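Can a robot do the chores yet? Final project report, intro to automation, December

Question we started with: are machines ready for household and shop-floor chores? Our group said no at the start. We still mostly say no, but it's a more complicated no now.

Why chores. Everybody in the group has a part time job where half the shift is picking things up and putting them somewhere else. Mopping, restocking, moving buckets, wiping down. None of it is hard for a person. We wanted to know which part is hard for an arm and whether the hard part is the arm or the software.

What we used. A simulator called Vivumo, student license, runs on the lab machines (slow, but it runs). One arm with a two finger gripper, bolted to a plate at the end of a table. We did not build the arm model, it came with the package. The control policy is the small Stemach one, trained on 2,000 demos that other people recorded. We only tuned it. Tuning took most of November and we would not do it that way again, see the end.

The task. Bucket by its handle, onto the yellow tray. We left a soda can and a brush on the table too so it wasn't a totally clean setup. In a real utility room there is always something else on the table.

Sounds easy. The handle is the problem. It's a thin wire, it swings, and the weight is all underneath it. Close the fingers a little off and you push the wire away instead of grabbing it. Lift too fast and the bucket swings, and then you're trying to set a pendulum on a target. 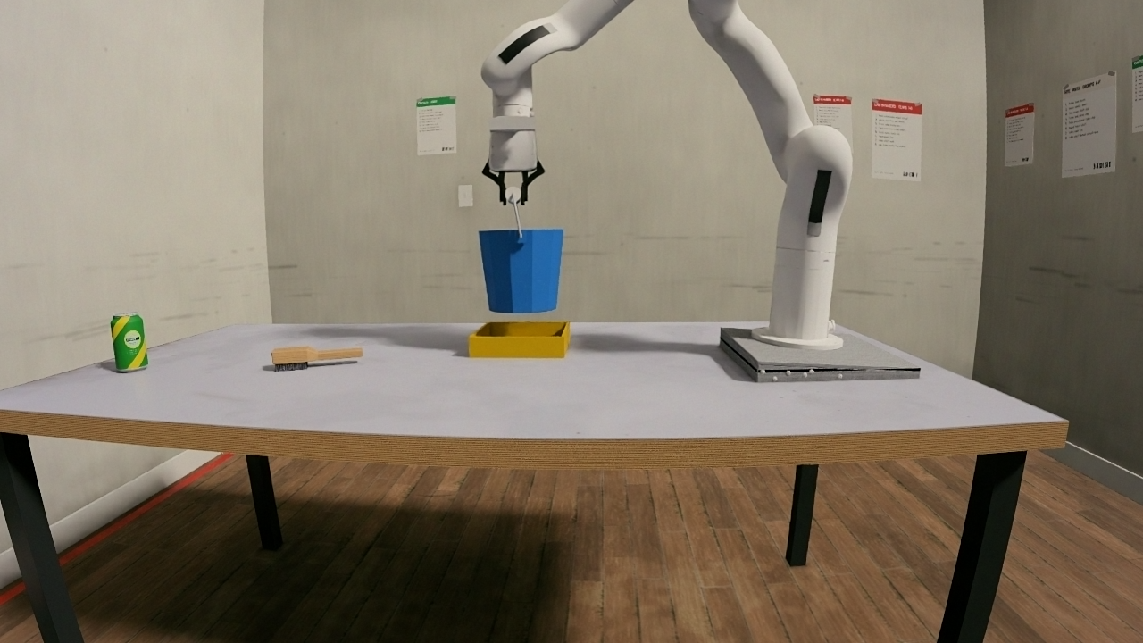
One comment on our draft from the peer review was that a bucket with nothing sloshing in it proves very little, and that we should say so up front instead of on the last page. Fair. So, up front: we did no water. The simulator can do liquids but it brought the lab machines to a crawl. Everything in this report is a bucket without liquid and anyone who has mopped a floor knows that's the easy version.

Runs. We did 287 in total over 6 sessions. A run counted as good only if the bucket ended up standing with its whole base inside the tray walls and the gripper had let go. Half on the wall = fail. Standing there still holding it = fail, even if the placement was perfect. We argued over that last one but if a machine can't let go of the bucket it isn't done with the chore.

What went wrong, most common first:

Missed the handle. By far the biggest one. The arm goes to where the grip should be and closes on air, or brushes it and moves it.

Swing. Got the handle, lifted, went sideways too fast, bucket came down on the tray wall.

Late release. Fingers open but the arm is already moving, so the handle gets dragged and the bucket tips or slides.

Other. Includes two runs where the sim just crashed, we left those in the total and probably shoudn't have.
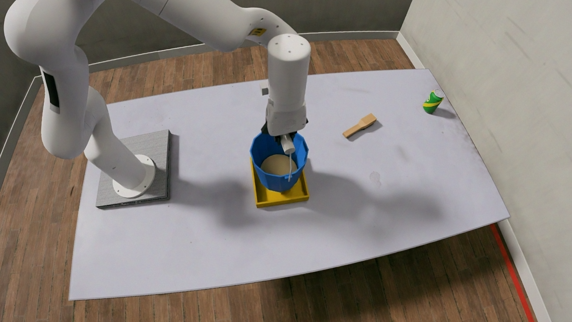 Slowing the sideways move down helped the swing a lot. It also made every run longer. A person moves a bucket from one spot to another in a couple seconds without looking. Our slowest good runs were long enough that we went and got coffee. For a home maybe thats fine, if you're at work and the thing has all day. For a shop floor it isn't, somebody is waiting on that bucket.

Camera angle mattered more than we expected. From low down in front the handle shows up nicely. From above, the gripper covers the exact thing it is trying to grab. We tried using both views, got better grabs, but then the policy got confused when the two views disagreed. Didn't have time to fix it.

Compared to what else is out there. Only two things we could find that were close to ours. Gowda sells a cart with an arm for small workshops and their write-up is all rigid boxes, no handles anywhere. Cellau has a home version and the demo is laundry and cups. We emailed both. One form letter back. So we can't say if they avoid handles on purpose, but we noticed – two companies, zero buckets.

Cost. We priced a real gripper like the simulated one because the advisor asked. The cheapest we found was $700 used, without the arm. That's a lot of mop buckets.

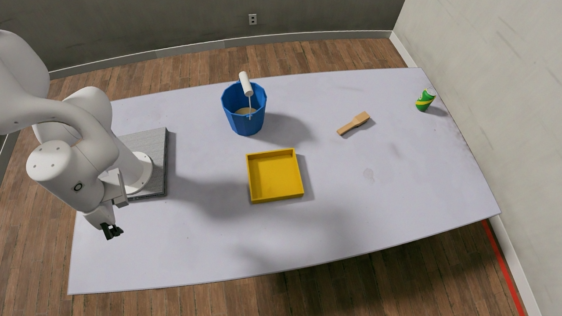
The other group's written feedback disagreed with us here and said price is the wrong thing to measure, since a dishwasher costs more than a sponge and people still buy dishwashers. They'd rather see how many different chores one arm can cover before somebody has to retrain it. We think that is a better question than ours. We can't answer it. We have one chore.

What we would do different:
Start with the handle only. No tray, no can, no brush, just grab and lift until it works.
Record our own demos. The ones we got were mostly boxes and blocks, we found that out in week 5.
Log the swing from day one. We only have it for the later sessions so there's no before and after chart, sorry.
Pick the brush as a second task.

So, ready yet? For one bucket, always the same bucket, same table, slow, dry – getting there. For a real closet with a real mop in it, no. Code and run logs are in the class folder under our group number, the log from session 3 is missing some columns.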